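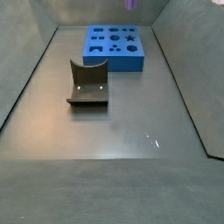
A blue foam block with shaped holes, and a black bracket in front of it.

Shape blocks join the toy library in Clenorham

The toy library in Clenorham will lend foam shape blocks from March. Families can borrow one for 4 weeks, the same as for the wooden puzzles and the train sets.

A shape block is a thick piece of foam with holes cut in the top, such as a star, a circle or an arch. The child looks for the piece which fits in each hole. The blocks are light to carry and small children can hold them without difficulty. The library has bought 32 of them with money from the summer fair in Imgate, which brought in over 200 pounds.

The blocks were asked for by parents at the morning playgroup. Many of them live in flats and they wished for toys which make little noise on the floor. Two playgroups in Mersha already use similar blocks, and they told the library that the foam keeps its form well if it is not left near a heater.

Each block will be lent in a cloth bag together with its loose pieces. Please count the pieces before you bring the bag back. If a piece is lost, there is no fine, but the library asks to be told so that it can order another one. The blocks should be wiped with a damp cloth and mild soap, and they must not go in the washing machine.

Members can borrow 2 toys at the same time, and a shape block counts as one toy. New members can join at the desk in the Clenorham library building, on the ground floor next to the children's books. Families from Skistorwood may also join, as the village has no toy library of its own at present.

The desk is open from 10 am until noon.

Last updated: March, 9.40 am

Recent items
Imgate summer fair: thank you to all stallholders
New opening times for the Mersha reading room
Footpath at Skistorwood closed for repair
Wooden puzzles: missing pieces wanted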